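October, hand-held gripper notes (Halliday bench)

Started the afternoon with the jaws wide open over bare wood, pads facing each other, nothing between them yet.
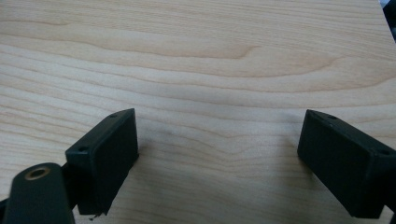 Open-jaw baseline

So the idea is to let the wrist view tell us how wide the jaws are, with no encoder at all! I recorded 19 open-close cycles and ran them through the Vavberg tracker. It held both pads in all but 2, and those both dropped out near full open (the right pad runs out of view there, so I half expected it). The wavy grain didn't fool it, which was my big worry going in.

Width error came out at about 6 mm wide open and much less near closed. Fine for grasping, lousy for measuring anything.

Bottom of the left pad looks a bit ragged. Jolene Tautahi, if you still have spares from the Clivon print, leave me a pair?

Next: same 19 cycles on the dark mat, then mask out the top half of the view and see if the dropouts change.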